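Comparing finger pads and tracking on the hand-held grippers
Speaker notes, Tuesday session
Koen Dekker

Slide 1. Start without the history. Most people in the room have read the Pitumine write-up. Say what we compared: two sets of finger pads, Ulleck and Vallov, on the same hand-held gripper body, and two ways of tracking where the hand is. One person did all the trials. Questions at the end, except about the tracking, where people should just shout.

Slide 2. The task. Pick up a small plastic bottle from a wooden table, move it to a mark, let go. Bottles are a nuisance to grip. They are light, they tip, and the side gives way when you squeeze. We did 40 picks with each set of pads. I wanted 70 but the evening ran out.

Say that we work in furnished rooms on purpose. A clean bench gives better numbers and we already have those from November.

Slide 3. The view the wrist camera gets. Leave this one up for a bit and let people look at the gap between the pads. The bottle only has to be seen there at the moment of closing, but the operator needs to find it well before that.

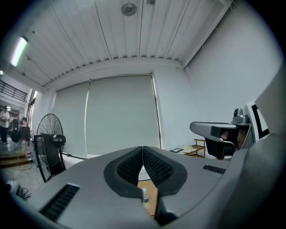 Fig. 1. Gripper camera view, bottle with green label showing through the gap between the ridged pads.

Point out how much of the view the gripper body takes up. With the wide lens we keep the ceiling and the back wall, and the camera tracking makes good use of both. Blinds down for every run. With the blinds up the exposure jumped whenever the wrist turned towards the window, and the track jumped with it.

Slide 4. Pad results. Ulleck pads dropped the bottle 4 times in 40. Vallov pads dropped it 20 times in 40. Pause here, someone will ask. The Vallov pad is stiffer and the bottle turns in it as soon as it leaves the table. On boxes the two were level, so don't let anyone leave thinking the Vallov pad is no good in general. It also costs less and is easier to glue on straight.

If asked about wear: we have no figures yet. Don't guess.

Slide 5. Tracking. Method one is the camera on the gripper working out its own position from the room. Method two is a head camera reading the marker cubes behind the fingers. Same operator, both hands, same table.
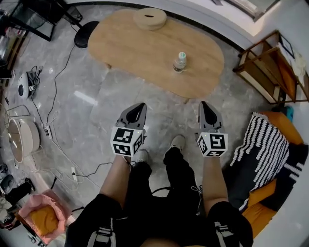 The cubes work well as long as the hands stay out in front at a comfortable width. Each cube then shows the head camera two faces, and two faces give a much steadier angle than one. Trouble starts when the operator looks away from the hands, or crosses one hand over the other. We lost the left hand more often than the right. I put that down to how this operator reaches, and I'd want a second person before saying any more.

The wrist camera doesn't mind where you look. It drifts on long reaches, though, and it does badly facing a blank wall. The Urban controller lets us blend the two. When the cube is in view we trust the cube, and when it goes we fall back to the wrist camera. The switch takes roughly a second to settle. That is too slow for handing things from one hand to the other, and I should say so plainly.

Slide 6. What we'd change. Short sleeves for operators, as long cuffs got over the edge of the cube in the first trials. Tidy the cables before starting. Check the cube is tight after every ten picks, a loose one looks exactly like drift and cost us most of a morning.

Slide 7. Next. Repeat the bottle task with the Ulleck pads and a second operator. Try the Vallov pads again with a softer backing, if the parts come. Spare pads of both kinds are on the side table, people can handle them in the break but please put them back in the right bag.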